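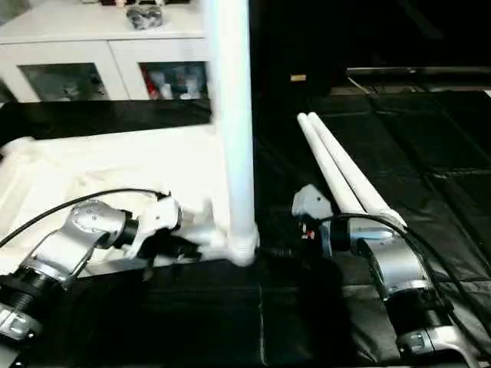

## Rule 4

The rule at Skunanville was short. If one gripper is touching cloth, the other one waits.

I had read it in May, in the binder Frei left us, and signed the page. By winter I was the one reading it out to new people. They nodded and looked at the arms.

That night the left gripper was down in the white fabric and the right one was pointed up at the tubes. I had my hand near the stop button. We had 300 runs to finish, and letting both arms go together would have saved me 2 hours.

"Who would know?" the trainee asked.

"The log," I said.

She thought about that. Then she opened the binder to the page with the signatures and read down the list. Mine was near the top. There was a coffee ring on it.

"It doesn't say how long it waits," she said.

"Until the cloth is let go."

She pulled up a stool and put her own hand by the button - flat, the way the binder shows it. I went to get my coat, came back, and sat down again.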